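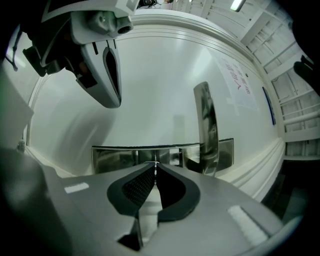

## 2. The door we ended up studying

The original plan was to look at every internal door in the Fleritbridge building and rank them by how well their hardware protects them. We got through 13 before Ilaria Ferri pointed out that most of them were the same door. After that we picked one and stayed with it: large, white, glossy, with molded trim, a tall chrome handle on the right half and a horizontal chrome kick plate.

The Prokberg catalog says this kind of plate "preserves the appearance of the door through years of daily use." Our question was whether that is true, or whether the plate just gives people a second thing to clean. I went in doubting the catalog and I still mostly doubt it, though less than I did in March.

### 2.1 What we did

We wiped the door and the plate down with a damp cloth and dried both. Then we left them alone for 13 days of normal use and checked them at the end of each day, always with the hall lights on. Marks were logged in a shared sheet under three names: scuff, print, smear. We argued a lot over the difference between a print and a smear, and the sheet shows it. Anyone repeating this should agree on the words first.

### 2.2 Scuffs

The plate had fewer scuffs than the paint. On its face that supports the catalog. However, scuffs are easy to see on white and hard to see on a surface that mirrors whatever is in front of it. You look for a mark on the chrome and find your own shoes. We tried checking with a sheet of plain card held up to the plate, and on those days the scuff count went up. We had only thought of the card on the second Saturday, so half the log was made without it and I don't think the two halves can be compared.

### 2.3 Prints and smears

Here the chrome did badly. The handle collected prints along most of its length, including places none of us would naturally hold. Bassi, who supervised the project, thought a tall vertical handle should spread the wear, with different people reaching for different heights. That may be right, but spread-out prints still have to be wiped off, and it takes longer.

The glossy paint also held prints near the handle — mostly from people pushing the door when they could have pulled. We didn't measure this.

### 2.4 Is it worth the money?

The Brodance refit budget gave us 2000 for hardware across the whole hall. Plates were the item everybody assumed we would buy. Based on one door I would not tell anyone to buy them, and I would not tell anyone to take them off either. A brushed finish might hide marks better. We asked for a sample and it hasn't come.

### 2.5 Problems with this section

- One door, one hall, one time of year.
- The people logging marks also used the door.
- The card was introduced partway through.
- We never compared against the same door with no plate, the test that would have settled most of this. Removing it meant leaving screw holes, and permission was refused.

Section 3 covers the trim, where the dust results are a bit firmer.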